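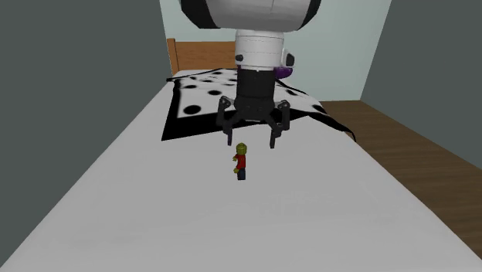
The question put to this blog most often over the past year is whether a machine can yet be trusted with the ordinary work of a bedroom: clearing the bed, straightening the covers, putting small things back where they belong. My answer remains a qualified no, and the qualification deserves some space. Much of the present effort takes place in simulation, where a room may be set out again at no cost after every failed attempt. The task shown is a modest one by household standards. A single toy figure stands on a white sheet, the spotted blanket lies askew behind it, and the arm waits overhead with its fingers open. Any parent would deal with the figure in passing and give their attention to the blanket. For the machine the order of difficulty is much the same, but the first step already takes up most of a working week.

I have followed this subject since October, when Laryea invited a number of outside readers to comment on its draft list of household chores. The list then ran to 146 entries. My own part was limited to the section on bedrooms, which contained 22, and I was asked to mark each according to whether I would accept it being done by a machine in my own home without anyone present. I marked two. Both concerned the removal of hard objects from flat surfaces.

That result was thought severe by some. Kacper Stępień, who edits the list, wrote to say that I had judged the chores by their worst outcome and had given too little weight to the usual one. I accept the description and would defend the practice. A household does not average its losses. If a machine clears the bed properly for a month and then drops a pair of spectacles behind the headboard, the spectacles are what the family will remember.

There is also the matter of what counts as finished. In the Elatik trials, as I understand the published rules, a chore is passed once the object has reached its intended place and has been let go. No mark is given for the state of everything else. I have argued in correspondence that this is too generous, and that a machine which tidies a toy and drags the bedding halfway to the floor has left the room worse than it found it. 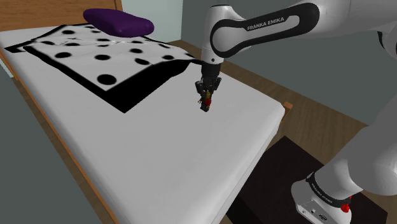

Contact remains the hardest part of the work to judge from a report. A table of results will state that an object was grasped or was not, and will say little of how near the machine came to the things it had no business touching. With the fingers brought down around so small a figure, and the grip so close to the sheet, there is not much room for error. A blanket with a raised fold lies just behind, and soft material of that kind is where most of the methods I have read about begin to fail. Cloth shifts when it is brushed, and a plan made before the touch may no longer suit the bed after it.

Torunn Wikström of Mirnadmont has made the opposite case to me with great patience. Her view is that a simulated bedroom should be kept simple for as long as possible, so that a failure may be traced to one cause, and that disorder should be added by degrees. I find this persuasive as a method of research. I find it less so as an answer to those who ask when they may expect some help with the housework — and it is chiefly they who write to me.

Shop-floor work is further advanced, and it would be wrong to leave it out. The packing benches described in the Zoline bulletin present parts in known positions and under steady light, and the staff there have been able to hand over two stations entirely. A bed slept in by a child offers no such courtesy. I would therefore advise readers to treat claims made for the one setting with caution when they are applied to the other.

I shall return to the bedroom section when the revised list is issued. Corrections may be sent to the usual address.

31 Jul 2026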